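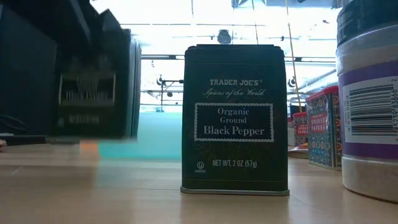
Left gripper letting go mid lift, anyone seen this?

shelfwright
May 11, 2021
Hi all, hoping someone can save my sanity. We're doing grocery sorting on a two-arm bench at Sarard and the left gripper has started opening by itself partway through a lift. It's only the tins, the jars are fine. I ran 16 lifts this morning and it let go on 4 of them, always on the way up and never when it's sitting still. No error in the log, the controller thinks it's still closed! Grip force is at the default and I'm using the Pruven driver. I changed the finger pads last week, if that matters.

kelpie_bolt
Pads. Tins have a smooth painted side and new pads are slippery until they wear in a bit. Wipe them down with alcohol and try again.

oldmate_servo
Disagree with kelpie. Slipping pads don't make the fingers open, and shelfwright said open. I'd be looking at the cable where it flexes near the wrist. We had the same behaviour at Shahbazi, fine on the bench and then gone as soon as the arm got moving.

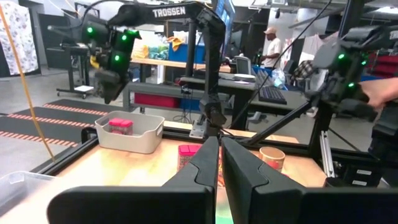
And please keep your hands clear while you're wiggling cables. If the power drops out and comes back, the fingers can snap shut on you. Ask my thumb what colour it was for a week.

kelpie_bolt
Fair enough, I read "letting go" as slipping. Still think he should clean them.

shelfwright
She, but no worries :) Definitely opening, I can hear it. Would a dodgy cable really show nothing in the log though?

oldmate_servo
Yep, if the driver only polls now and then. Swap the left and right cables and see if the fault moves across. Power off at the wall first, the stop button isn't enough.

luster_fan
Or drop your lift speed from 100 per cent and see if it goes away. Luster's old manual had that as the first check.

shelfwright
Swapping cables after lunch, will report back.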